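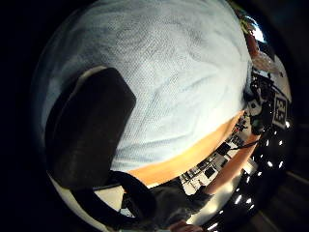 Brandik Press Office

Search this site Go

BRANDIK WILL SELL THE FLELONER, BUT WON'T CALL IT A CURE FOR CLUTTER

Shop and workroom furnisher takes on storage plan from Dunne, with doubts attached

37 shares 2 comments

PRULTCOMBE – Brandik, which sells tables, shelving and crates to workrooms and small shops, said today that it will carry the Fleloner, a floor-level storage plan developed by Dunne. The company also said it does not accept most of what has been claimed for it.

The Fleloner comes as a printed guide, a set of floor markers and a year of telephone support, for $925. It asks the buyer to move everything that does not belong on a work table into a single row on the floor along one side. Tools, cases and boxes each get a marked place in the row. The table is then kept for cloth and for whatever is being folded, measured or wrapped on it.

Dunne's own leaflet says a room set up this way "stays tidy by itself." Brandik asked for that line to be taken off the copies it will hand out in its stores, and Dunne agreed. We have yet to meet a room that does anything by itself.

"A row of boxes is a row of boxes," Brandik said in a note to its store managers. "It can be a good row or a bad one. We would like customers to find out which before they spend $925."

Brandik looked at the plan in a shared workroom in Prultcombe with a big wooden table and plenty of equipment to find homes for. People there fold, sort and pack, and they do desk work as well. We chose it over our own showroom, where all the boxes match and most of them are empty. Almost any storage plan looks fine in a showroom.

What we liked was the row. Hard cases with handles do well at floor level. They stack, they can be pulled out without moving much else, and bright ones are easy to find. We would put the heaviest at one end and leave them there. Open crates are good for the things that get picked up and dropped all day long, provided no one starts laying flat things across the top.

What we did not like was the guide's habit of treating all storage as equal.
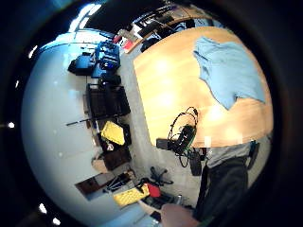 A blue case with a handle and a latch is made to be carried off and brought back. A cardboard box is made to be opened once. Put them in the same row and the cardboard box turns into the place where odds and ends go, whatever the marker on the floor says. The Fleloner guide runs to 200 pages and gives cardboard a single paragraph, in which it recommends "attractive labels." We doubt that labels are the trouble.

Long, thin items are the next weak spot. Rods and poles do not fit in crates, so they get laid down, and then they stick out across the floor where people walk. The guide suggests placing them "in harmony with the row." Brandik suggests standing them in a corner or hanging them on a wall, and will print that advice on a separate sheet.

Then there are the cables. The plan has no place for them at all. In a real workroom black cables end up over the end of the table in loops, with thinner wires caught up in them, and they will keep doing so under any plan that only deals with the floor. Dunne says cables will be covered in a later edition. We would have covered them in this one. A couple of hooks under the tabletop would do for most rooms, and customers can buy hooks from us or from anyone else.

Chairs get similar treatment. The drawings in the guide show a table with no seats near it. Anyone who has tried to roll an office chair past a line of crates knows how much floor the base takes up. Measure the chair first, with its legs turned the widest way, and set the row back from there.

On the table itself, Brandik and Dunne are closer to agreement. A wide wooden top kept mostly clear is the best tool in a folding room. A light blue T-shirt or towel dropped in a heap takes up far more of the surface than the same piece folded, and a large table can hide that problem for most of a morning. A small one shows it right away. We would ask buyers to be wary of the idea, repeated all through the guide, that more table means more order. Sometimes it just means more room for the heap.

The guide also claims that a fold can be judged by eye from across the room. Our staff did not think so. Thin cloth with a fine weave pulls out of line easily, and the creases are best checked up close, with a hand on the fabric, under good light. Rows of small ceiling lights give a fairly even light, but they put glare on a pale wooden top. A matte cover helps. Brandik sells one, and an old bedsheet works nearly as well.

Dunne describes the Fleloner as suited to rooms up to 2,000 square feet. Brandik's view is that floor area is the wrong thing to ask about. A small room with one long clear side may take the row easily, while a large one broken up by desks, cabinets and monitors may have nowhere to put it. Staff in our stores have been told to ask for a sketch of the room before making a sale, and to say no if the row would block a door.

The Fleloner goes on sale in Brandik stores in September. Floor markers will be sold separately for customers who want to try the row without the guide. Buyers may return the full set within two months, opened or not, and we expect a fair number will.

A sheet of Brandik's objections, set beside Dunne's replies, is packed with every copy. Dunne was given the last word on cardboard. We left it in as written and still disagree with it.

Contact: Brandik Press Office, Prultcombe | Copyright Brandik. All rights reserved. | Back to top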